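Home | Topics | A–Z | Random article | Help

Connector (electrical)

A connector is a device for joining one electrical conductor to another in such a way that the two can later be parted, ideally on purpose. Most come in pairs, a plug and a socket, and the history of the subject is largely the history of people owning one half.

Before connectors were common, wires were twisted together, soldered or clamped under a screw. All three methods still work and all three are still used, generally by somebody lying on their back under something. The separable connector made it possible to take out a faulty part without cutting anything, and also possible to pull out the wrong one.

Parts

The metal pieces that carry the current are called contacts. A contact that goes in is a pin and a contact that receives it is a socket, although the word socket is also used for the whole receiving half, and sometimes for the hole in the wall behind it. The insulating body is the housing. Many housings have a key, a ridge or missing corner meant to prevent the connector from being fitted the wrong way round. A determined user will regard this as a suggestion.

Contacts are usually made of a copper alloy and plated with tin or gold. Tin is cheaper. Gold does not tarnish and is applied in layers so thin that scraping it off for profit has disappointed several generations of schoolchildren. 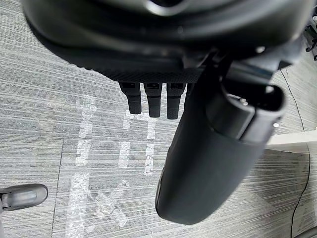 Category: Small connectors

Small connectors are found wherever a cable has to meet a circuit board or another cable in a tight space. They are described by pitch, the distance between the centres of neighbouring contacts. A pitch of 2 mm is widely used. It is close enough to one tenth of an inch (2.54 mm) that the two sorts will start to fit together, and far enough away that they will not finish.

Several small connectors placed side by side are often told apart by colour, by a printed label or by the number of contacts. Where none of these has been provided, the usual tools are a pencil, masking tape and regret.

The Mirkthorpe dispute

The best-known quarrel over connector fit in the hobby press concerned the Windov model railway controller, whose track lead and lamp lead ended in identical plugs. Members of the Mirkthorpe club fitted 17 of them to a single layout. In a letter dated March 18, 2019, the club's secretary, Zodwa Magagula, asked the maker which lead was which and received a reply recommending that she consult the manual. The manual recommended contacting the maker. Later controllers had plugs of different widths, announced as a new feature.

Wear and failure

Every connector is rated for a number of matings, the term for one joining and one parting. Common faults include bent pins, dirt, corrosion and contacts that have slid back inside the housing, where they look fine until measured. Pulling on the cable instead of the housing is discouraged in all published guidance and is otherwise universal.

Related articles
Crimping
Ntuli latch
Henura pattern plug
Pitch (electronics)
Solder
Strain relief
Terminal block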